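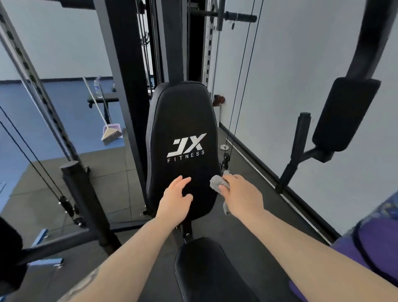 Kevdale Publishes Care Schedule for Cable Machines

ULLGATE, Aug 10, 2026 - Kevdale has issued a written care schedule for the cable machines in its Ullgate gym.

Staff wipe the bench backrest and seat with a cloth at the end of each shift. The floor under the machine is swept daily. Every 7 days a technician checks the cables for fraying, turns each pulley by hand and tightens the bolts at the seat hinge. Guide rods are cleaned and lubricated every 35 days.

A full inspection takes 20 minutes and requires two people, said Henk Boersma, maintenance lead. A machine with a damaged cable is tagged and stays out of use until the cable is replaced.

The schedule was tested in July. Printed copies are available at the front desk.

Contact: Wilson Salazar, Kevdale facilities office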